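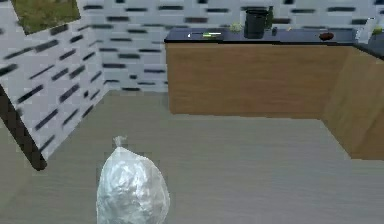 Marlene Rangel wrote:
> The notice says pickup at Hustar Court moves to the rear lane in June.
> Does this apply to all 194 units, and will the old bins stay?

Dear Residents,

Thank you to Ms. Rangel for her question. The change applies to all 194 units. The old bins will be removed once Sorkis has delivered the new ones -- a separate notice will give the date. Household trash must be bagged and tied before it is placed in a bin. 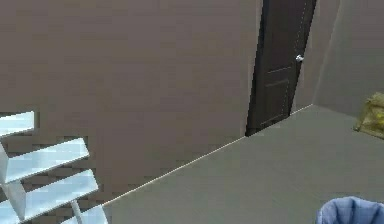
The second matter is access to the lane. Crews will enter through the Polák Street gate between 6 and 8 a.m., and vehicles may not be parked there during those hours. Residents of the ground floor have asked whether their own doors must be altered. They need not be. A dark brown panel door with a silver lever handle meets the building standard as it is, and no new hardware is required.

The cost to the association is $1481 for the year, paid from the general fund. Written comments may be sent to this list.

Respectfully,
Vratislav Danko
Building Services, Hustar Court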